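3 min read

July, by Solveig Åberg

What My Hall Throws Away (and Why I Now Care!)

So for my project I picked trash. My dorm in Nendton has 13 rooms on my floor, and I asked everyone to keep a list of what they tossed in the bathroom and kitchen bins for the whole month. I figured it would be all pizza boxes. Nope! We logged 234 items, and a huge chunk was small squeezy packaging – toothpaste, hand cream, that kind of thing – that doesn't really belong in any of the recycling bins we have.

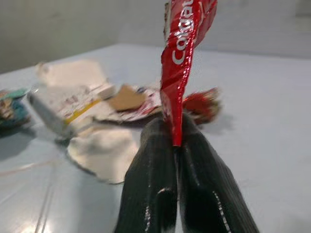
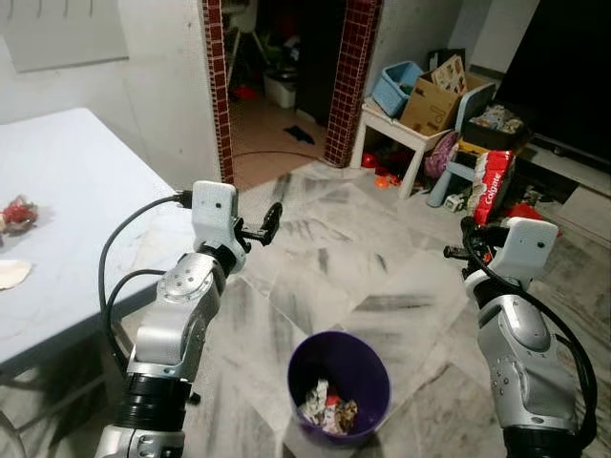
A red toothpaste tube in the first picture, a dark purple bin in the second.

Dorin Roman at the Cornmont sorting center was super patient with me on the phone. He said mixed plastic and metal layers are a pain to separate, so tubes mostly get pulled off the line. I had been putting mine in with the bottles for two years (oops).

My favorite part was the interviews. Ileana Ghiță cuts her tubes open with nail scissors and gets three more days out of them, and now half the floor does it too. Next I want to try the same survey in the Steden building, where they cook a lot more than we do.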